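Quick one before I head back in, been a long week

So we're up to 197 good episodes on the cup task. Goal was 200 by the end of February, and I think we'll get there tonight if my wrists hold out. Charoen Srisuk did the first batch, I did most of the rest. You can tell whose are whose, he's slow and smooth, I jerk around like I'm late for a bus. The policy will have to deal with both of us.

What we keep: cups start somewhere new every time. Rack gets turned too, a little or a lot. I was lazy about that early on, same spot over and over, and the first model we trained on it was hopeless the moment anybody bumped the rack. Threw out 11 episodes for that. Painful.
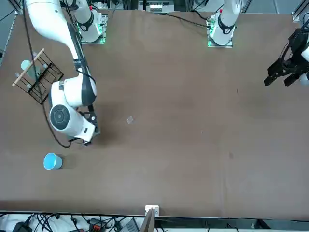 Also threw out anything with a long pause in it. If I stop to think for a few secnods the model learns to stop and think too, except it isn't thinking. It just sits there. So now if I hesitate I bail and start over. Annoying but way faster than trimming later.

Labels. Ugh. A-yeong Woo wants a success flag plus a short note on every one, and she's right, but at 9 pm my notes are stuff like "ok" and "meh grasp". Going to redo those. Probly.

Still undecided on the failed grabs where I recover on the second try. Keeping them for now in a seperate folder called Skultis (don't ask), and we'll train 2 versions, with and without, and see.

More when the first one's done training. Need food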